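Pindlow Store Room and Packing Table: progress report to the Kettler Fund
2018-12-01

Dear Marlene,

You asked for something short and readable this time, so I've left the spreadsheet for Murali to send separately and I'm just going to tell you how it's going. Mostly well! We've had one proper wobble (the shelving, I'll get to it) and one thing that has gone so much better than I hoped that I'd like to talk to you about it before January.

Where we'd got to last time

When I last wrote we had the keys to the back room at Pindlow, a lot of donated bedding and kitchen things piled up against the radiator, and no real way of getting any of it out to families without somebody spending half a day hunting for a matching pillowcase. You very kindly said yes to the shelves, the tables and the packing materials, and that's what this report covers.

The room

The room is painted. Ingeborg chose the colour, a sort of warm off-white, and did most of the ceiling herself with her neck at a horrible angle. The old carpet has gone and the floor underneath turned out to be perfectly decent once we'd got the glue off, so we've saved the flooring money and would like to ask if we can move it across to shelving (see below).

The damp patch by the window is still there. Volker has had the gutter cleared and we're leaving that corner bare until we've had a good few weeks of rain on it. I don't want to put clean duvets next to a wall I don't trust.

The shelves

Right, the wobble. The first lot of shelving came from Granero and it was lovely stuff, but two of the bays were the wrong depth and our bigger bags hung over the front like washing. They took them back without a fuss, only the replacements were dearer and slower. We now have everything up except the last bay, which is leaning against the wall in its wrapping until Živko can get here with his long drill bits. The extra cost is in Murali's sheet. It's the only line where we've gone over.

The packing table

I'm so pleased with how this has come on. We had budgeted for trestles, and then the library offered us their old reading tables, with proper wooden tops and plenty of room to spread out. Two people can work side by side without elbowing each other, and you can lay a whole bundle out flat and see what's missing before anything goes into a bag.

We tried three sorts of bag in the end. The black sacks were strong but everyone hated them, me included, because a family opening the door to a row of black sacks feels as if they're being given rubbish. The paper ones were smart and split at the bottom. So we've settled on a thin, whitish, see-through plastic bag, the kind that lets you more or less tell what's inside without opening it up again. It does crumple the minute you put it down, and a new helper always loses the opening at least once, but it weighs next to nothing and it folds away small in the drawer.
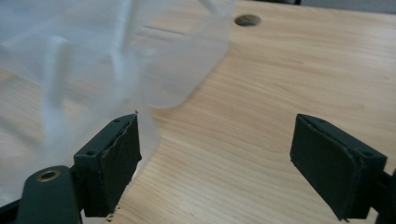 What has gone out so far

We've sent out 984 bundles since the grant began, against the 700 we put in the application. I checked it with Murali because I thought I'd added a column in twice! A bundle is still what we said it would be: bedding for one person, or a kitchen set, or a bathroom set, each counted separately. The kitchen sets are the ones people ask for most and the ones we run short of. Pans with lids, mainly. If anybody at your end is clearing out a cupboard, please think of us.

Almost 18 households came back to us for a second bundle of a different kind, and we'd like to make that easier. At the moment they have to be referred all over again, which seems silly when we've already got their details and know which stairs to carry things up.

Labels

We're still arguing about labels, in a friendly way. Volker likes a tie-on card, Ingeborg likes a sticker. The stickers are quicker but they pull at the plastic when you take them off, and if a bag's going to be used again you end up with a hole in it. The cards come adrift in the van. For now we're doing cards on bedding and stickers on everything else, and we'll see which lot gives us more trouble over the winter.

The van

The van is fine. It had its service and new wipers. Živko has fixed a rail along one side so the bags can't slide forward, and he'd like it noted that he did this with leftovers from the shelving and it cost nothing.

Things I'd like to ask you

First, may we move the unspent flooring money to the shelving line? It covers the overspend with a bit left for the last bay.

Second, could we use whatever remains on a second order of bags? We're getting through them faster than planned, for the happy reason above. The supplier (Nellus) will hold the price if we order before the end of January.

Third, and this is the thing I mentioned at the top, I'd love to open the room on a second day each week. We've got the people for it now. What we haven't got is the heating budget, and I'd sooner talk that through with you over a cup of tea than put a number in a report and have you choke on it.

Come and see it, if you can. Mornings are best, when the packing's in full swing, and you can tell me what you think of Ingeborg's ceiling. I'll send the receipts for the replacement bays as soon as the last one comes through.

With very best wishes from all of us at Pindlow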